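Last updated: 27 April 2025

I spent the week on the nesting task from the Ketilsson set, trying to find out how much of the Nindow policy's score comes from the order of the demonstrations. The baseline was trained on 1000 episodes sorted by operator. I shuffled them, kept everything else fixed, and reran the evaluation on the Ullberg arm. Success on single bowls went from 34 to 97 percent. Stacked cups are harder - the fingers go in from the top and the inner rim gives them little to hold.

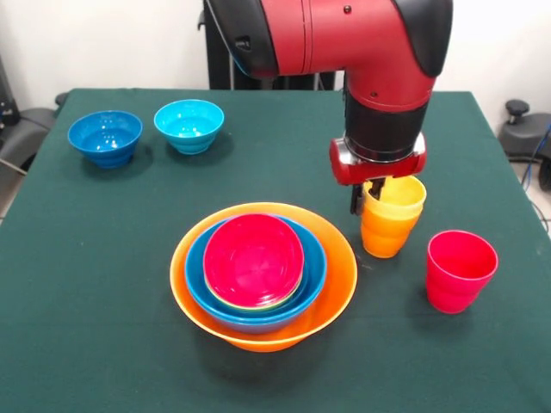
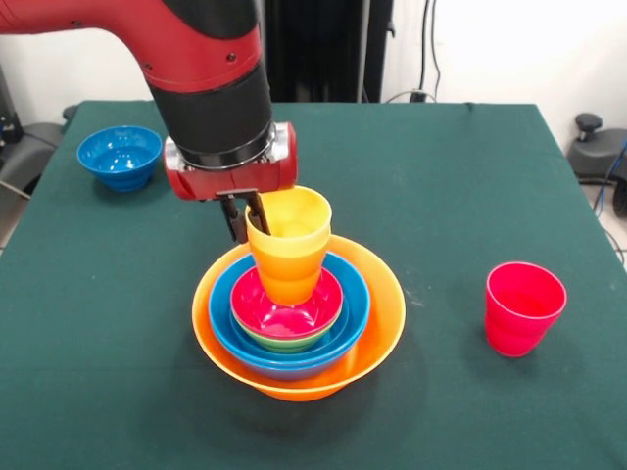
Nesting task, cups and bowls on the green cloth, gripper fingers inside the cup.

I repeated the shuffle with 5 seeds and the gap held in all of them. The Flilon loader sorts by default, so check your config before comparing numbers. Next I want to vary the cup start pose - probably in June.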